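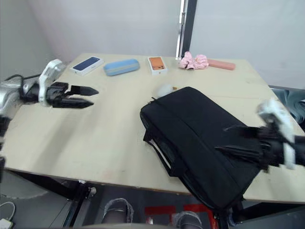 The first thing most people remember about Kamlow is the harbour. You come in through fog with your engine at a quarter, the customs lights blink on one at a time, and a bored voice asks you what you are carrying. In 2003 it was a good piece of stage setting. It still is, although the game around it has changed a great deal, and very little of that change came from the people who made it.

Kamlow was a trading and management game set on a cold inland sea. You bought a boat, hauled grain, salt or machine parts between ports, and tried to stay ahead of your loan. Widmer, the studio behind it, had made two rally games before and never made another trading game after. The box version sold modestly, picked up a patch that fixed the insurance bug, and was gone from the shops within the year.

What kept it going was the economy. Every port in Kamlow has a stockpile, a population and a set of needs, and all of it keeps ticking whether or not the player is nearby. A bad harvest in the south would push up bread prices in the north some weeks later. The trouble was that the simulation ran far ahead of the interface. You could see the price of salt in the port you were docked at and nowhere else, and the manual explained none of it.

Seraina Schwaiger started taking the game apart in her second year at university, mostly to find out why her fishing company kept going bust.

"I thought I was bad at it," she says. "Then I found the table where fish spoil, and there was a decimal point in the wrong place. Fish went off ten times faster than the designers meant. So I fixed that, and I put the fix on a forum, and somebody asked if I could look at the timber prices."

The timber prices took her four months. By then a small group had formed around the work, and the separate fixes were bundled together under the name Dotis, after the smallest port on the map. The name has stuck through 23 releases. The latest came out in October and is the biggest yet, with a rewritten weather system, rival captains who remember being undercut, and a whole new stretch of coast to the east.

That coast is called Jorkthorpe, and it is mainly the work of Athina Kontogiannis. Players had known for years that there was something past the eastern edge of the map. The original game files include a height map for the area and the names of a few villages, but no ports, no goods and no way of getting there. Kontogiannis, who draws maps for a walking guide publisher during the day, decided to finish it.

"The shape of the land was already there," she says. "I didn't want to move any of it. If the hill was in the wrong place for a harbour, I had to find out where people would have put a harbour instead."

The result is the best part of the new release. Jorkthorpe is shallow, muddy and poor. The big freighters that make late-game Kamlow so comfortable can't get into half of its channels, so you are back to running the sort of small boat you sold ten hours ago. Tides matter. I lost a full load of roof tiles on a sandbank on my first visit, sat there until the water came back, and arrived to find that a rival had sold his tiles that morning.

The rival captains are the other big change, and a more divisive one. In the original they were little more than dots that moved goods about. Genivaldo Leite has given them debts, favourite routes and long memories. Undersell one often enough and he will start waiting outside your home port to see where you go. Leite first built the system for a separate mod and spent most of a year making it work with the rest.

"The hard part was getting them to give up," he says. "The early ones would follow you until they ran out of fuel. They'd ruin themselves to spite you. People liked it in the videos but it wasn't much fun on your own save."

Some long-standing players still turn the captains off, and the options menu lets them. Elfriede Reisinger has played the same save since before Dotis existed, carrying it forward by hand through each version. Her company is on day 3271 and owns 91 ships. She tried the new captains for a week.

"I play this in the evening to calm down," she says. "I don't want to be followed."

She does use the new ledger, which shows the last known price of everything in every port you have visited, with the age of the information beside it. It sounds dull, and it is the feature I would least like to go without. Prices get stale as you sail. A figure from two days ago is worth acting on, while one from a month ago is a rumour. The game always worked like this underneath, but now you can see it.

Not everything in the release is as good. The tutorial is still a set of text boxes that assume you know what demurrage is. Pathfinding falls apart near the new sandbanks, and convoys of more than three ships tend to bunch up and block the channel. Large saves take a long time to load, even on a fast machine. The music is the same four tracks it has always been, and you will want to turn it down.

Installing it is easier than it used to be. You need a clean copy of the last official version, and the download does the rest. Lurdes Torres, who looks after the installer, recommends putting the game outside the usual programs folder and starting a new company, as old saves will load but won't generate any traffic to the east until a full game year has passed.

Work on the next version has begun. Schwaiger wants to look at the banks, which lend far too easily, and Kontogiannis has a river she would like to make deep enough for barges. Leite is fixing the convoys.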